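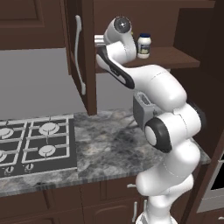

Upper cabinet, marble counter underneath

mfodor
30 Oct 2019
Landlord on Sudska wants 722 for new upper cabinets. Does 4 inches of extra shelf depth matter?

ziltov_5
No. Plates fit in standard depth. Spend it on drawers.

I. Wumbei
Disagree. We went deeper in November and our big platters finally lie flat — worth it for that alone.

ziltov_5
And you bump your head on the doors. Our whole kitchen was 1,797 and the uppers are the part I regret.

I. Wumbei
Never bumped mine. How high is your counter?

mfodor
Standard, I think. I'll measure tonight. Leaning toward the shallow ones, I own one platter.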